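# Button week

29 November 2024

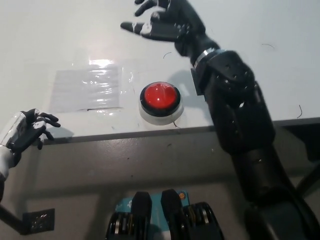
*Red button, white table, one hand up, one low. Seen from the robot's head camera.*

I've spent most of this week watching a humanoid press a big red button, and I'm having a great time. We passed 2666 recorded episodes this morning! Back in June we had 56, and half of those were me bumping the table.

The task sounds almost too small to bother with: reach over, push the red dome, back off. But I love it as a first thing to teach, since everything that goes wrong is so easy to see. You get the near miss where a finger lands on the black ring, the slow sideways press, the one where the wrong hand goes for it. We keep a lot of those, tagged, and the policy seems to get better at recovering when it has seen a few bad approaches.

Thu Ung does most of the driving. She has a lovely light touch, and you can tell her episodes from mine just by looking at the wrist angles (mine look like somebody swatting a fly). Last week we noticed the model had picked up my habit of pausing before the press, so now we swap drivers every 10 episodes and it has mostly gone away.

The other big change is starting poses. We used to begin every run with the arms in the same neat position, and the model fell apart if you moved anything. Now we mix it up: one hand low by the table edge and the other way out past the button, or both hanging back, or both crowding in. It makes for awkward reaches, and those are the ones I want more of.

Triin Kazlauskienė wrote our labeling tool, Quintela, and this week she added a key that marks the moment of contact while you scrub through the video. It takes 2 keystrokes where it used to take a whole menu. I could hug her.

Still to do:

- more left-hand presses, we're short on them
- different lighting, especially with less glare from overhead
- move the button further back on the table
- retrain on the full set and compare with the June model

If the retrain goes well I'll post the curves. Thu wants to try two buttons next.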